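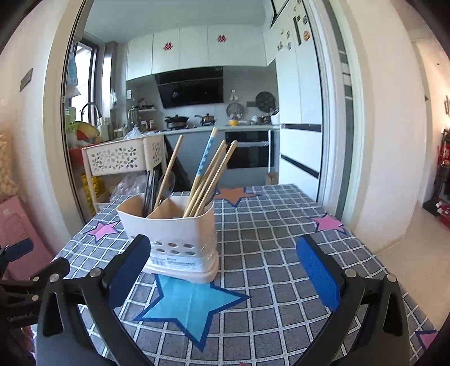
Besteckkorb auf dem Tisch, Karotischdecke.

Mein Kopf misst 63 Zentimeter im Umfang, und das ist für die Bekleidungsindustrie offenbar ein Fall für den Zirkus. "One size fits most" steht in den Mützen, und ich bin seit meiner Konfirmation der Rest, der nicht gemeint ist.

Trotzdem wollte ich diesen Sommer eine Schirmmütze. Nach dem Sonnenbrand im Scheitel, den mir ein Nachmittag auf der Bezirkssportanlage eingebracht hat, war die Sache entschieden. Ich ging also nach Hollton, in das Geschäft am Marktplatz, das früher Hüte verkaufte und jetzt "Headwear". Der junge Mann dort reichte mir eine Mütze mit Plastikverschluss, letztes Loch, und sie saß auf mir wie ein Eierbecher auf einer Melone. Er sagte, das trage man so. Ich habe mich im Spiegel angesehen und ihm nicht geglaubt.

Die zweite war von Herdale, hinten geschlossen, mit eingenähtem Gummiband, Größe L/XL. Sie ging drauf, das muss ich ihr lassen. Nach zehn Minuten hatte ich Kopfschmerzen und auf der Stirn einen Abdruck, in dem man die Nähte hätte nachzählen können. 47 Euro sollte sie kosten. Dafür bekommt man anderswo eine Massage.

Zu Hause habe ich dann getan, was man abends um elf tut, und im Internet weitergesucht. Der Filter "Baumwolle, schwarz, ohne Logo" lieferte 546 Treffer. Mit dem Zusatz "XXL" waren es noch 98, von denen die meisten Regenponchos waren. Eine Mütze ohne Aufdruck scheint überhaupt ein schwieriger Wunsch zu sein. Ich hätte für eine Brauerei werben können, für eine Traktorenmarke, für diverse Universitäten, an denen ich nie war, und für ein Angelrevier in Kanada. Schlicht schwarz kostet Aufpreis.

Gerettet hat mich Thandeka Mthembu aus dem Chor. Die hat selbst einen Kopf von Format und trägt seit Jahren eine Kappe von Kalniņš, die so selbstverständlich auf ihr sitzt, dass ich sie nie bemerkt hatte. Die machen echte Hutgrößen, bis 65, in Zentimetern, wie früher! Man misst über den Ohren und einmal quer über die Stirn, trägt die Zahl ein und wartet. Ich habe dreimal gemessen, zweimal mit dem Maßband und einmal mit einem Schnürsenkel, weil ich dem Maßband nicht mehr traute. 63 blieb 63.

Zwei Wochen später kam das Päckchen. Sechs Felder, fester Baumwollstoff, ein Schirm, der sich biegen lässt, ohne zu knacken, und hinten ein Lederriemchen mit Messingschnalle. Innen ein Schweißband, das diesen Namen verdient - bei den Temperaturen der letzten Wochen hatte es reichlich Gelegenheit, sich zu beweisen. Sie sitzt. Ich kann nicken, mich bücken und dem Bus hinterherlaufen, ohne eine Hand am Kopf zu haben.

Zwei Abstriche gibt es. Die Mütze färbt ab, und zwar beträchtlich. Am ersten heißen Tag hatte ich einen grauen Streifen um die Stirn, und Mandla Tshabalala von gegenüber fragte sehr höflich, ob ich Kohlen geschleppt hätte. Also vorher waschen, von Hand, lauwarm, mit einem Schuss Essig, und zum Trocknen über eine Salatschüssel stülpen. Und bitte nicht in die Spülmaschine, auch wenn das in jedem zweiten Forum steht. Ich habe es mit meiner alten Tando versucht, die ohnehin zu klein war. Jetzt passt sie einem Teddybären, und der Schirm hat Wellen wie ein Dachziegel.

Der zweite Punkt ist der Knopf obendrauf. Der ist stoffbezogen, darunter aber aus Metall, und wer sich damit den Kopf am Kofferraumdeckel stößt, stößt ihn sich punktgenau.

Für den Winter gibt es dasselbe Modell in Wolle mit Ohrenklappen. Ich habe bis Januar Zeit, mir einzureden, dass mir das steht.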